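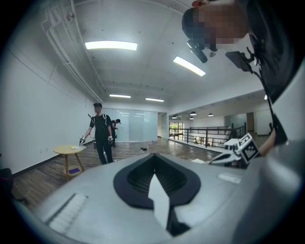
Department of Mechatronic Systems – Robot Safety and Reliability

Handout 7: Loss of tracking on hand-held grippers

Lecturer: Philomena Yakubu. Lab sessions: Kojo Gbeho, Armindo Mota.

Read before the lab. The worksheet is separate.

7.1 The fault

In November a batch of recordings made with the Guvedo hand-held grippers was replayed on the Dindlow arm. Most ran as recorded. In one, the arm followed the path for the first part of the task, then moved sideways at full commanded speed and struck the bench guard. The force limit tripped and the arm stopped. One finger was bent. No one was inside the guard.

The log showed no fault in the arm. The jump was already in the recording: the gripper position shifted by 30 cm between two consecutive samples, which no hand could have done.

7.2 Cause

The position of each gripper is estimated from camera images and an inertial unit. A cube printed with square markers gives a second reference when it is seen by another camera. In the faulty recording two things happened together.

(a) A second gripper was held close to the lens and hid most of the room. Few fixed points were left to track, and those that remained were mainly ceiling lights and plain wall.

(b) The tracker took points on the nearby gripper as part of the fixed room. When that gripper moved, the estimate moved with it.

When the view cleared, the tracker found its old map and corrected itself in one step. The export script wrote the correction out as motion.

7.3 Why it was not caught

The export script checked for missing samples only. The sample count was complete, so the file passed. The tracker did report low confidence, but the field was dropped during conversion to the arm format. Abena Sulemana found it in the raw file afterwards.

The arm controller limits joint speed. It does not limit the distance between successive targets, and treated the jump as a valid request.

7.4 Changes made

Confidence is now kept through conversion. Any recording with 5 or more low-confidence samples in a row is held for review.

Step size is checked at export and again at the controller. A failure at either point stops the run.

First replay of any recording is at reduced speed with the guard closed and one person at the stop button.

7.5 Points for the lab

Keep the two grippers apart unless the task needs them together. Check that cables hang clear of the lens. Ayuba Asamoah has the stop button keys; sign for them before powering the arm.

Bring the November log extract, printed.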